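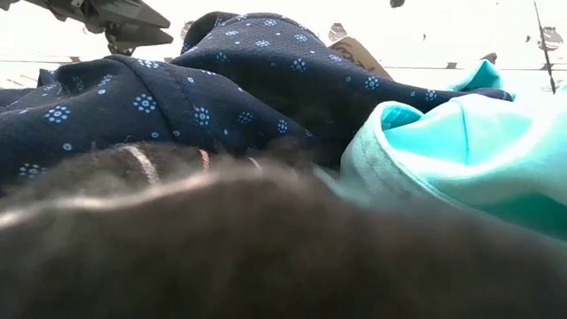

Hagos Workneh wanted to know why his brown jumper goes fluffy but his school shirt never does, and whether the fluff means the jumper is wearing out. He also asked if fluff is alive. (It isn't, Hagos, but I did enjoy thinking about it.)

Great question, and it set me off on a whole page about clothes, so get comfy. If you've got a pile of clothes near you, even better. Go and sit next to it. I'm next to mine.

Let's start with threads. Nearly every bit of clothing you own began as a heap of tiny hairs called fibres. One fibre on its own is so weak that you could snap it without trying. But if you take lots of them and twist them together, they grip each other and make yarn. You can try this with cotton wool. Pull off a piece, tease it out long and thin, and give it a tug. It comes apart straight away, doesn't it? Now do the same again but roll it between your fingers as you pull it out, so it gets a good twist. Much harder to break!

Now, some fibres are long and some are short, and some are smooth and some are crinkly. Wool is crinkly. If you look at a wool fibre through a strong microscope, it has little scales all over it, a bit like a pine cone. When wool is spun into yarn, not every fibre gets tucked in. Lots of the ends stick out, and those ends are the fuzz. Hold something woolly up in front of a window and look right along the top edge of a fold. You should see fine loose hairs standing up against the light – you can get the same thing with brown, blue, any colour you like, though I find it easiest with dark wool and a bright background.

School shirts are usually cotton, or cotton mixed with polyester. The yarn is thinner and twisted tighter, and some cloth even goes past a row of little flames at the factory, very quickly, to burn off the stray hairs. It's called singeing. I did not believe this when I was first told it. Please leave that one to the factory.

So is the jumper wearing out? A bit of fuzz is just how wool is. If the fuzz rubs together and rolls up into little balls, that's called pilling, and it happens most under the arms and on the cuffs where things rub. You can pick the balls off. The jumper gets a tiny bit thinner each time, but it'll be years before you notice, and you'll have grown out of it long before then.

Knitted or woven?

This is my favourite thing to look for. There are two main ways to turn yarn into cloth.

Woven cloth has threads going up and down and threads going across, over and under, over and under, like a basket. A shirt is woven. So are jeans and most bed sheets. Pull on a woven shirt sideways and it hardly moves.

Knitted cloth is made of loops, each one pulled through the loop before. Jumpers are knitted, and so are socks, and so are T-shirts! People never believe me about T-shirts. Get one and stretch a bit over your finger, then look really closely. You'll see rows of tiny V shapes. Those are the loops. Loops can open out when you pull them and close up again when you let go, and that's why a T-shirt goes over your head without any buttons.

My aunt, Lenuța Zamfir, taught me to knit when I was seven. My first scarf started off as wide as my hand and ended up as wide as my whole arm. I kept picking up extra loops by mistake and not noticing. I've still got it. It's orange, sadly.

How do flowers get on the cloth?

Corina Zamfir (she's my cousin) has a dark blue dress with little flowers on it, and when she was small she tried to peel one off. You can't, of course. There are a few ways to get a pattern on to cloth, and with a print the colour goes on after the cloth has been made.

Here's a good detective trick. Turn the cloth over and look at the wrong side. If the flowers are paler on the back, or hardly there at all, it's most likely a print. If the colours go right the way through and the pattern is mostly stripes or checks, the yarn was probably dyed first and the pattern made while it was being woven or knitted.

Light flowers on a dark cloth are a puzzle, because you can't easily put pale dye on top of dark dye. It just vanishes. Sometimes the printer leaves the flower shapes blank and prints the dark part around them. Sometimes the whole cloth is dyed dark, and then the colour is taken out again in the shape of a flower. And long ago people used wax or paste to keep the dye off. There's a dye workshop in Clamstead where they still do it with paste, and I went last July and came home with blue thumbs.

Why does cloth make hills?

Drop a T-shirt on the bed. It doesn't land flat, it lands in lumps and folds, with dark little caves underneath. Thick cloth makes big round hills. Thin cloth makes lots of small sharp ones. A seam is stiffer than the cloth on either side of it, as there are extra layers folded up in there, so it often makes a curve of its own across the heap.

Try it with three different things out of your pile, and drop them from the same height. My duvet cover was useless for this, but a tea towel was brilliant.

Jaruwan Onsri has already sent me drawings of her hills, with a flag on the highest one (it was a dressing gown). If you do some too, put the name of the clothes next to each drawing so I know what I'm looking at. Next time I'm doing zips, and I need to find a broken one to take apart, so I'm off to look in the rag bag.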